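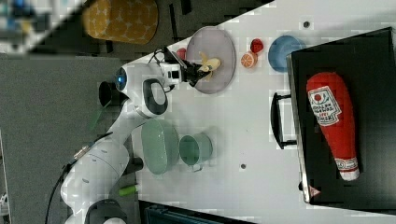 Overview Files Item list Changes Contact
Datasets > Tabletop > Arkell Play Food and Dishes

# Arkell Play Food and Dishes

A set of recordings of small food items and everyday dishes on a white table. The activity is setting out food: fruit goes onto a plate or into a bowl, and the dishes get moved to make room.

## Contents

- 400 recordings in total
- 290 with fruit and plates, 70 with bowls and cups, the rest mixed
- 12 table layouts, listed in `layouts.csv`

## Items

Fruit: banana, strawberry, halved orange, small red pieces.
Dishes: large lavender-gray plate, small blue plate, oval mint-green bowl, mint-green cup with a handle.

The large plate is labeled `plate_gray` in every file, including the ones where it looks more lilac. The halved orange is `orange_half` whichever side is up.

## Notes

Layout names were changed in May. Old names are kept in the `alias` column. Layout 7 has no cup. In layout 9 the blue plate is sometimes under the bowl, and those rows are marked `stacked`.

Labels by Emese Szénási and Leandro Garrido. Layouts by Merja Valtonen.

## Changes

08/06/2024: fixed swapped labels for bowl and cup in layout 4.

Send corrections to Veronika Bakos with the file name and row number.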